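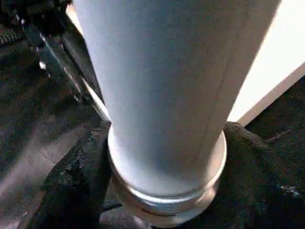 近处看到的白色圆柱体,表面有细小斑点。

最后更新:2021/6/18

老牌雨衣商Balholm易主,新东家先留下了招牌

在Skelascombe起家的雨衣与男装品牌Balholm本周宣布,公司已与Wiltier集团达成出售协议。品牌名称、版型档案、库存,以及那件让几代通勤者在站台上显得彼此认识的Marikar风衣,都归买方所有。总店的租约不在其中,双方均表示“仍在讨论”。在这个行业里,这句话通常的意思是已经讨论完了,只差有人去告诉房东。

成交价没有公布。Wiltier只说价格“反映了品牌的传承价值”。Balholm的债权人看过初步文件后,对传承价值的行情似乎有了新的认识,其中一家面料供应商在被问到能收回多少货款时,请记者先把电话挂了,他要再看一遍。

按照协议,Balholm现有门店中只有两家确定继续营业,一家是Skelascombe总店对面的分店,另一家在机场,开在安检之后,顾客到了那里多半已经没有别的地方可去。其余门店将在夏季陆续清仓。公司确认,427个岗位受到影响。公告里用的词是“重新校准”,员工收到的信里用的词是“遗憾”,信封里附的那张优惠券用的词是“惊喜”。据说优惠券是市场部早就印好的,寄信的人没有接到停用通知。

Balholm首席执行官法蒂玛·汗(Fathima Khan)在一份声明中说,这笔交易“为品牌打开了新的篇章”。她上任近两年,其间品牌打开过的新篇章包括香水、宠物雨衣、一条据称可以穿去开会的运动裤,以及一个要求用户先登录才能查看门店地址的手机应用。宠物雨衣卖得不错。公司后来把它停了,理由是它与品牌定位不符。

在周五的电话说明会上,汗没有正面回答裁员补偿的细节,只说公司“会做正确的事情,并且会在正确的时间做”。有分析员追问正确的时间是哪一天,线路随即出现杂音。恢复之后,话题已经转到了电子商务。

Balholm的麻烦由来已久。它的生意建立在一个朴素的判断上:男人要上班,上班路上会下雨。很长时间里,这个判断没有出过差错。后来办公室的着装规定先松了领带,再松了外套,最后连办公室也松了。疫情期间,公司在春季推出过一组以“归来”为题的橱窗,模特穿戴整齐,拎着公文包,对着空荡荡的街道站了一整季。秋天换成了同一批模特,题目改为“依然归来”。

供货方面也谈不上顺利。Marikar风衣的外层棉布一直由固定的厂家织造,换过一次供应商,老顾客当月就写信来抱怨,说领子立不起来。公司回信解释说新领子更有亲和力。次年二月,原来的厂家被请了回来,据知情人说,报价单上的数字也很有亲和力,只不过是对厂家自己而言。
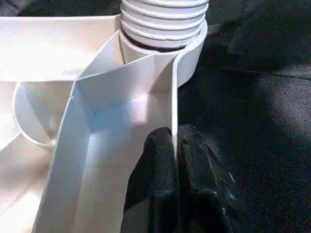 裁缝师傅的看法

阿里夫·古纳瓦德纳(Arif Gunawardena)在总店楼上的裁剪间做到退休,至今仍有人把旧外套送到他家里去改袖长。他从广播里听到了出售的消息,当时正在给一件Marikar换里衬。

“他们买了名字,买了纸样,”他说,“纸样上有一半的记号是我师父写的,我看了很多年才看明白。希望他们慢慢看。”

他对新东家谈不上有意见,对旧东家的意见则可以谈一个下午。最让他耿耿于怀的是插肩袖。按老办法,袖窿后侧要多留一点余量,人抬手抓扶手的时候,衣摆不会跟着往上跑。后来有人在会议上提出,余量在平铺拍照时会起褶,影响网页效果,于是余量取消了。照片从此十分平整。

“你去坐一趟公交车就知道了,”古纳瓦德纳说,“一车人的下摆都吊着。”

他还留着几件早年的样衣,挂在走廊里,客人进门要侧着身子走。Wiltier的人打过电话,问他是否愿意把样衣借出来,用在品牌的纪念展览上。他问展览在哪里办,对方说主要在线上。他说那就让他们在线上看好了。

Wiltier打算怎么做

熟悉Wiltier的人大概能猜到后面的安排。这家集团近年专收有年头的名字,收进来之后把设计、采购和物流并到总部,名字则分别授权出去。它旗下已有一个做帽子的老字号,如今主要出现在行李箱上;还有一个马具品牌,去年的畅销品是蜡烛,香型叫“马厩清晨”,评论区对此意见不一。

对于Balholm,Wiltier的说明材料提到要“回归本源”,紧接着列出的第一项计划是推出太阳镜。材料还提到会保留Marikar风衣“标志性的精神”。有记者问,保留精神是否意味着面料会换,发言人答复说,面料是精神的一种表达方式,表达方式可以有很多种。

门店的设想也写进了材料。保留下来的分店将改造成“体验空间”,顾客可以在里面喝咖啡、翻阅品牌旧画册,并预约试穿。能不能当场买到衣服,材料没有说清楚。发言人事后补充说可以,但尺码可能不全,建议在手机应用上下单,应用需要登录。

工会方面的反应比较直接。代表门店员工的谈判人员要求公司在清仓开始前公布补偿方案,并反对把清仓期间的周末加班算作“过渡性支持”。公司表示愿意对话,约了下周见面,地点定在总店二楼。总店二楼目前租给了一家健身房,双方正在另找地方。

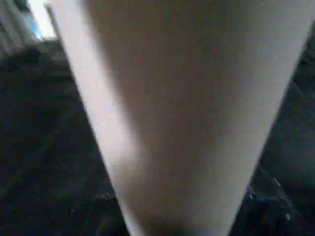
机器人夹爪的一根手指,极近距离。

Skelascombe的反应

在Skelascombe,Balholm与其说是一家店,更像一个问路时的参照物。本地人告诉外地人怎么走,总是先走到Balholm再左转。镇上的公交站以它命名,隔壁的面包店把它的打烊时间当作自己的打烊时间。至于上一次在里面买东西是什么时候,受访的居民大多需要想一想。一位男士说自己是老主顾,说着翻开外套让记者看商标,商标是别家的。他解释说Balholm那件在家里,太好了,舍不得穿。

地方议会发言人说,出售的消息令人惋惜,议会一向把Balholm视为商业街的支柱。记者提到,议会去年把总店门口的停车位改成了自行车架,发言人说支柱旁边也可以有自行车架。

镇上确实有人动了挽留的念头。几位商户在讨论能否联合承租总店的底层,保留橱窗和门口的铜把手,里面分给不同的小店。房东对此态度开放,前提是租金照旧。商户对租金照旧的态度则不那么开放。有人提议先把铜把手买下来,这个提议目前得到的支持最多。

清仓的第一天,总店开门前已经有人排队。队伍里有学生,有专做转卖的,也有几位穿着自己那件旧Marikar来的先生,彼此点头,不怎么说话。门口的告示写明全场减价,风衣除外。开门后不久,告示换了一张,风衣也包括在内。已经付过款的两位顾客要求退差价,店员去请示经理,经理去请示总部,总部的电话转到了Wiltier,那边的录音感谢来电者对传承的关注。

差价后来还是退了,由店员从收银机里直接退的现金。她说总归是最后一批货,账上怎么写,以后再说。

Balholm与Wiltier的交易还须经债权人会议表决。Wiltier方面预计手续在夏末之前办完,太阳镜的样品届时也会到货。汗将在交割后担任品牌的高级顾问,任期没有公布。

古纳瓦德纳说他不打算去看清仓。走廊已经没有地方再挂衣服了,他手里这件的里衬也还差一只袖子。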